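Weltby Lettings and Sales: Household Guidance for Sellers
Preparing wardrobes and storage for viewings

Prospective buyers are entitled to form a view of the storage a property offers, and most will open fitted cupboards during a viewing. Sellers are asked to attend to the following points before the first appointment.

Remove out-of-season clothing from bedroom wardrobes. A rail should be no more than two thirds full, with all hangers facing the same way. Coats kept in the hall cupboard should be limited to those in daily use.

Shelves above the rail should carry folded items only. Polo shirts and knitwear keep their shape better when folded than when hung. Lay each garment flat, fasten the buttons, turn in the sleeves and fold from the hem towards the collar. Stacks of more than 45 cm tend to lean and should be divided.

Wipe the inside of drawers with a barely damp cloth and leave them open for 2 hours. Sticking runners may be eased with candle wax. Oil should not be used, as it marks fabric.

Airing cupboards must be cleared around the cylinder so that the surveyor can reach the valves. Loft hatches should be free to open.

Sellers in the Folero and Teshome developments are reminded that basement lockers are included in the sale and should be emptied by completion. Keys are to be handed to the Weltby office, which is open until 7 pm on Thursday.

Questions about fitted furniture that is to remain in the property should be put to your branch in writing.

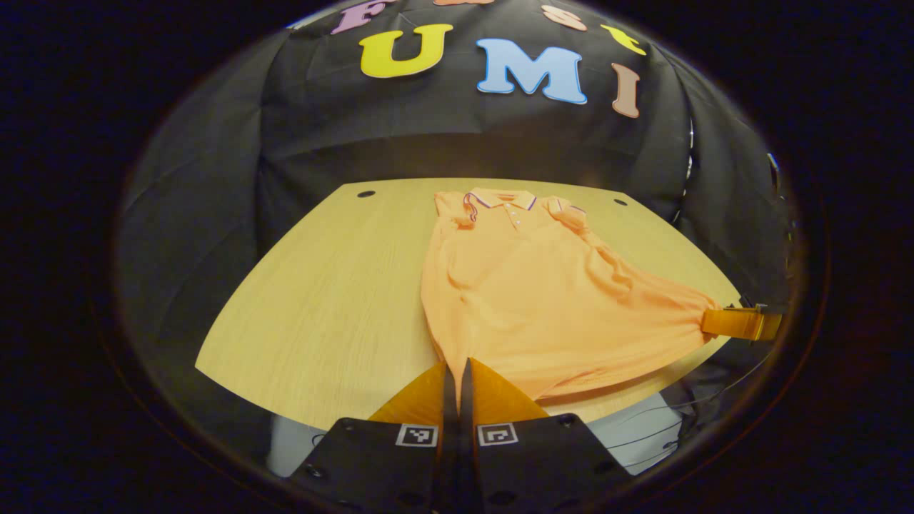 Orange polo shirt laid out on a light wooden table.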